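Week 7 - bins, trays and surface wear (S. Oprea, Materials in Use)

Handout goes with the Jornum reading. Bring it Thursday.
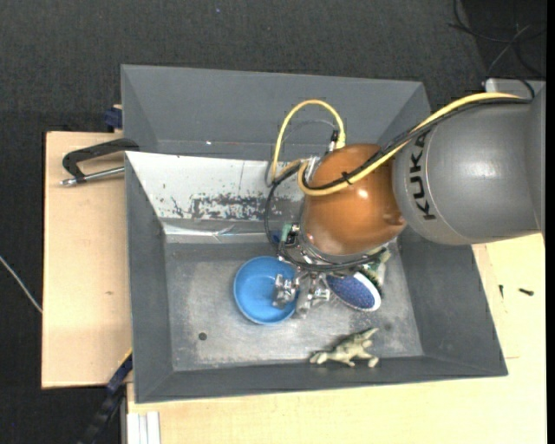

**When should a scratched metal bin be repainted?**

When bare metal shows on a face that gets wet or touches food. Dry store only - leave it, note it, check again in February.

**Types of wear (learn these)**

- Scuffing: paint dulled, still there
- Chipping: small bits gone, sharp edges. Starts at corners mostly
- Scraping through: metal showing, usualy long and sideways, follows the way things get dragged
- Rubbing: pale cloudy patches on bare metal. No paint left to lose

Sloping sides wear differently from a flat base. Load slides down, stops at the foot, so look there first. Base gets the weight, sides get the drag.

**Recording**

Sketch each wall seperately, far wall at top. Shade the bare areas. Estimate percent bare per wall, nearest 5 is fine. Gavrilă's method uses a grid of 60 squares - slower but you argue less.

Over 30 percent bare = grade C. Over 56 = D, strip and recoat. (Old Brastevus sheet has other numbers, ignore it.)

**For next time**

Grade one bin or tray at home or work. One page, sketch included. Read Jornum ch. 4, skip the bit on plating.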